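2023-08-21

Intake form parser, divorce track. Notes after the second pass on the Lundeck set.

Ran the date extractor over 200 scanned petitions and responses. The target is the service date, which drives the response deadline in the Lirkum calendar module. Three error types account for nearly all the misses:

– Date of signing taken as date of service. Worst on the proof of service page, where the server signs a few lines below the service date.
– Mailed service treated the same as personal service. The parser reads the check box correctly but the value is dropped before it reaches Lirkum, so the deadline starts from the mailing date every time. Needs a separate field for the date the acknowledgment was signed.
– Amended petitions. The parser keeps the first filing date and ignores the later one.

18 files had no usable service date at all. Checked these by hand. Most are joint filings, where the form has no service page, so a blank is the correct output. Changed the label from "missing" to "not applicable" for those and left the rest flagged for review.

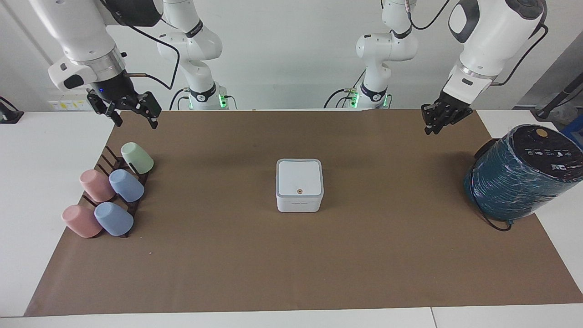
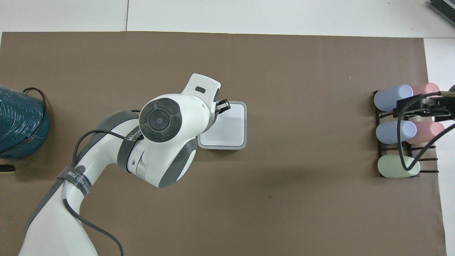
White arm over the brown mat, second view.

The Cisneros rule table still has one default response period for every case type. Moved the period into a lookup by state and form version. An unknown version now returns no deadline and raises a flag. The old behavior filled in the default silently, and a wrong date on a client calendar is worse than an empty one.

Extension stipulations are not handled. They arrive as free text, often on letterhead, and the wording varies too much for the current patterns. Leaving them for manual entry through August.

Open:
– Rerun the Lundeck set with the new acknowledgment field.
– Ask Plollau whether their export keeps the form version. If it does, drop the header match.
– Add 2 test cases for amended petitions served by mail.

Plollau document tools group – internal notebook – Back to top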